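Sultlow G53 Two-Finger Gripper for Soft Goods
September, by the Sultlow workshop desk
4 comments · 18 shares

The G53 is an electric gripper for small robot arms. It is made for light and soft things: toys, cushions, bagged textile, foam pieces, samples of wool and similar. It has two fingers in black plastic, one long and one short, driven by a single motor in the body. The small camera sits on the wrist and looks along the fingers, so the operator or the software sees the grip from close.

We sell it as a complete unit with cable, mounting ring and one set of spare fingertips. This page tells what you get, how to put it on the arm, and how to keep it in good order. Please read the part on maintenance also if you have used our older gripper, because the finger screws are different now.

What is in the box

Gripper body with motor and cable, 155 cm
Mounting ring for the wrist, with four screws
Camera holder (the camera is ordered separately)
One pair of spare fingertips
Hex keys in two sizes
Printed card with the torque values

The Costton version comes with a longer cable and the mounting ring for the Costton arm. Everything else in it is the same, and the spare parts are shared.

Fitting it to the arm

Switch off the arm and wait until the brake is on. Put the mounting ring on the wrist so that the small notch shows to the cable side. Tighten the four screws crosswise, first by hand and then with the key. Do not use thread glue on these screws. The ring is aluminium and the glue makes it very difficult to take it off later.

Lead the cable along the arm and leave a free loop at the last joint. The loop must be big enough that the wrist can make its full turn in both directions. Most of the cable faults that come to our repair bench are from a loop which was too short. Move the wrist slowly by hand mode to both ends before you close the clips.

The camera holder goes on after the gripper. Fix it only lightly, open and close the fingers, and look at the live picture. Both fingertips should stay in view when the gripper is open. Then tighten it. If you change the angle of the camera after this, the position calibration has to be done again.

Setting the force

The closing force is set in the control software between 0 and 1000. This number is only a scale and has no unit. For soft goods we advise to begin at 155 and go up in small steps. A plush toy or a piece of fleece holds well already at a low value, and more force only presses the filling to the sides and makes the fingers bend.

The speed has its own setting. Keep it slow for the first tests with a new object. When the fingers meet something soft, the motor current rises slowly and not in one jump, so the stop detection needs a little more time than with a hard block. In the software you find this under "soft contact". Switch it on and leave it on.

If the object falls when the arm lifts, please look first at where the tips touch it, before you give more force. The long finger has a narrow tip and should come to a thick place of the material. The short finger is flat on the top and does the supporting. With the gripper turned on its side this works also, but the heavier part of the object should hang close to the short finger.

Daily and monthly care

At the end of the day open the gripper fully and wipe the fingers with a dry cloth. Fluffy material leaves fibres, and they like to go into the joints of the linkage. A soft brush is good for this. Compressed air is not, it blows the fibres deeper into the housing.

Once in a month, or after long work with very hairy material, do the following:

1. Switch off and unplug the gripper.
2. Check the round screw at the joint of the long finger. It should be level in its recess. If it stands out, tighten it to the value on the card.
3. Move the linkage by hand. It should go easy and without noise.
4. Look at the small hinge at the foot of the linkage and remove fibres with tweezers.
5. Check both tips for wear. A tip which has become shiny has less grip and should be changed.
6. Plug in again and run the zero position from the menu.

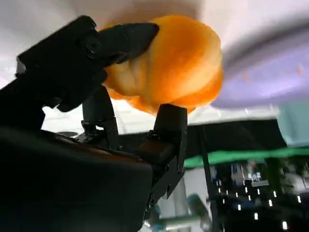

No oil is needed anywhere on the fingers or on the linkage. The bushings run dry, and oil will collect dust and also make marks on the textile. If a joint is stiff after cleaning, it is worn or bent — in this case change the part and do not try to make it smooth with grease.

Changing the fingertips

Open the gripper to the end position and unplug it. Hold the fingertip with two fingers and take out the side screws. The old tip comes off to the front. Put the new one in its place, press it fully back, and tighten the screws equally. After a change of tips the zero position must always be run again, otherwise the gripper thinks it is closed when there is still a small gap.

Keep the old tips if they are only a little worn. They are good enough for tests.

Known faults

Gripper closes but does not report a grip: "soft contact" is off, or the force is under the lowest useful value for this object.

Error 18 on start: the motor could not find the end position. Mostly there are fibres in the hinge. Clean it and start again. If the error stays, send us the unit.

Fingers do not meet in the middle: one tip is not pressed back fully, or the linkage is bent after a crash.

Camera picture shakes when the arm moves: the holder is loose.

Spare parts and repair

Fingertips, linkage sets and cables are kept in stock and leave our store before 3 in the afternoon if the order comes in the morning. Repairs are done at our own bench, or at Ghasemi for customers who have their service contract there. Please remove the mounting ring and the camera before sending. The ring for Clestedetti arms is a special size and must be ordered by its own number, which is printed on the inside of the ring.

The guarantee is two years for the body and motor. Tips are wearing parts and are not included.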